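December, notebook 5, cont. from the glue pages

Finish trials on the bench top offcuts, day two. Started 8.40, heating only just on, shop at 11 degrees by the wall thermometer so everything below is slower than the tin says.

Where we left it: four boards sanded, two oils and one water varnish to compare, plus one left bare as a control. Boards are all from the Plallby batch, same plank as far as I can tell from the grain. Brolico is the thin oil, Terau is the thick one with the wax in it. Maldonado is the varnish. Keep calling them by name please, someone wrote "the brown tin" on the last sheet and there are two brown tins.

Sanding

Went 100 then 180 then 240 by hand. Stopped at 240 on all four. Tried 320 on the back of board B and the thin oil just sat there, took ages to go in, so no more of that. Dust off with the soft brush, then a barely damp cloth, wait an hour, knock the fuzz down with worn 240. Board C came up much fuzzier than the rest after the damp cloth. Did it twice. Possibly I leaned on it too hard with the first grit, there were swirls near one end that I had to go back for.

Thin oil (board A)

First coat 9.50. Goes on like water and gets everywhere. Wiped at 15 min, far too early, board was still drinking. Put more on, wiped again at 10.30. End grain took three goes and would have had a fourth. Colour hardly changed, slightly warmer. Smell is strong, door open, hence the cold.

Thick oil (board B)

63 g on the scales before, forgot to weigh the tin after. Useless. Will do it on coat two. Spread with the white pad, thinner than you think. It wants buffing at 20 min and at 35 it had already started to grab, left a draggy patch about the size of a hand. Rubbed out with a bit of fresh oil on the cloth. Nicest feel of the lot though, even now.

Varnish (board C)

Foam brush, bubbles. Changed to the old bristle brush, fewer bubbles, one hair. Picked the hair out with tweezers and left a worse mark than the hair. Touch dry at 12.15. Raised the grain again, as expected, so light rub before the next coat. Looks a bit blue next to the oils when you stand them up at the window. Not sure I like it but it's the palest and that was what was asked for.

Water test, yesterday's scraps

Drop of cold water, cup ring, cold tea, left for an hour each then wiped.
Bare: dark ring straight away, tea stain stayed.
Thin oil, one coat: faint ring, gone by lunch. Tea left a yellowish edge.
Thick oil, one coat: beaded up nicely, no ring, tea wiped off.
Varnish, one coat: slight cloud under the cup, still there this morning.
All one coat only so don't read to much into it. Hot cup test after the boards have had a proper week.

Cost

Counted up the receipts: 339 for the whole lot including brushes and the cloths. Thick oil is most of that. It goes further per tin but I haven't got the weight to prove it, see above.

Rags

Oily cloths flat on the rail outside, NOT in the bin. Found one screwed up under the vice this morning. They heat up on their own. Water bucket with the lid is by the back door, use it.

Colour against the table

Want the finished tops to sit alongside the tables we already have, so the pale ones matter most. Plain light wood, no red in it. Thin oil is nearest by eye under the strip lights. By the window the varnish wins. Need to decide which light counts, the tables get used under both.

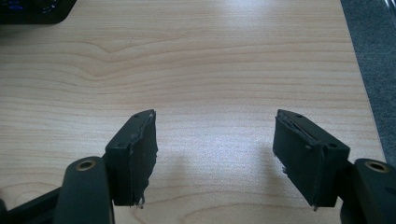
Left to do

Coat two on A and B, tomorrow first thing if dry. Weigh the tin BEFORE and AFTER.
Rub C back with 320, wipe, second coat with the bristle brush. Check brush for hairs.
Board D stays bare, do not put anything on it, pencil note on the back says so.
Order more white pads, down to the last one and its clogged.
Move the boards off the floor rack, dust from the bandsaw is landing on them.
Ask whether the edges are getting a round-over or left square. Varnish looked thin on the square corners.

Locked up 5.20, heater off, back door window left on the latch for the smell.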